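The mill at Nomalcombe has had a waterwheel since 1922. In June it began turning a generator for the first time, and it now supplies 60 homes along the creek.

Drundow, the firm behind the refit, kept the old stone channel and put in a new shaft - a job that took 20 weeks.

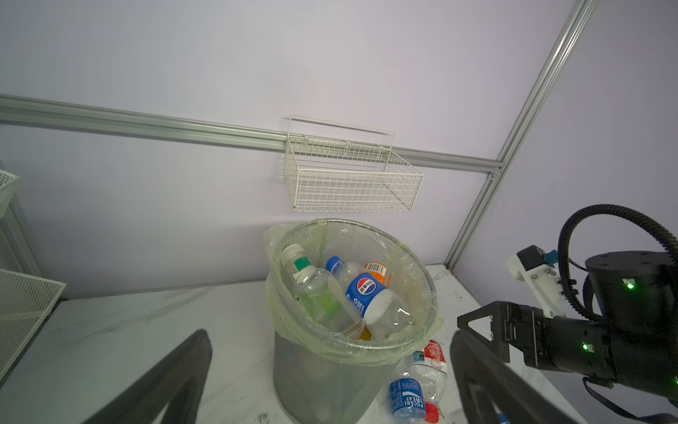 Rhun James wrote to say the wheel is quieter than he feared, though he would like to see the dry-month output published. Drundow plans to post monthly readings at the mill door, starting in the new year.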